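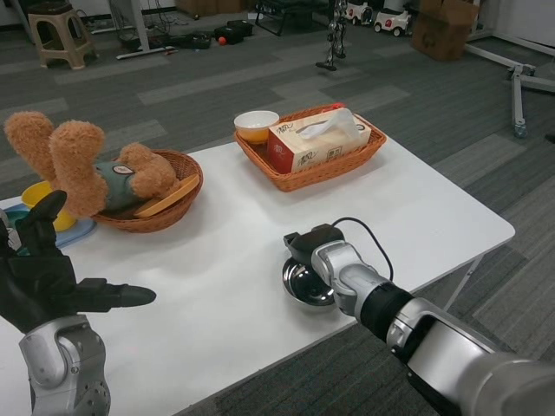

Right arm over the steel bowl, tabletop station.

To: equipment-planning list
From: Sibel Aksoy, Gramska
Subject: Re: Hands and spares for next year's budget

Dear colleagues,

Thank you to those who sent comments on the draft request. I am replying to the list so that all sites have the same answer. Umut Karakaya wrote:

> The draft asks for a second pair of multi-fingered hands for
> the Serkberg station. Before Başaran signs off on this, I would
> like to know why the existing pair cannot be shared with
> Oltach. I would also like the spares shown on a separate line.
> Last year they were folded into the purchase price and we could
> not tell what we had spent on them.
>
> Umut Karakaya

On the first point, sharing was considered and is not recommended. Each transfer between sites means removing the hands, packing them, and repeating the calibration at the other end. Our planning figure for this is 2 working days per move, during which neither station can be scheduled. The tabletop program calls for 133 sessions at Serkberg next year, and the Oltach calendar overlaps with most of them.
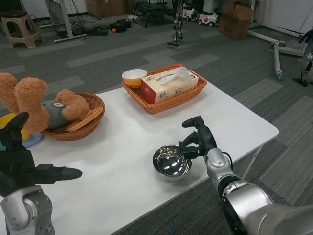 On the second point, I agree. The revised sheet will list spares separately under three headings: finger assemblies, wrist cables, and fasteners. Finger assemblies are the largest of these. Handling bowls and other rigid tableware puts load on the fingertips, and the sheet should allow for replacement during the year. We propose a reserve equal to one full set of fingers per station.

Household items for the table, such as baskets, dishes, and soft toys, remain under consumables. The ceiling for that line is 1,000 per station, unchanged from last year, and sites should not move robot parts into it.
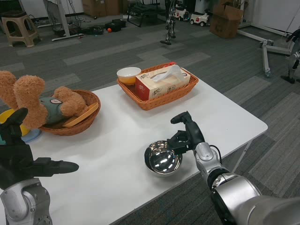 Serkberg station: right hand on the rim of the bowl, baskets toward the back of the table.

Two matters are still open. The supplier has quoted a service contract of 48 months, and Başaran has asked whether a shorter term is available at the same rate. I have requested this in writing. Delivery is also unconfirmed, and sites should not plan any work that depends on the new hands before April.

Please send corrections to the revised sheet directly to me, with the line number and the name of your site. Requests for items not in the draft should come through your site lead with a written quote attached.

Regards,

Sibel Aksoy
Equipment Planning, Gramska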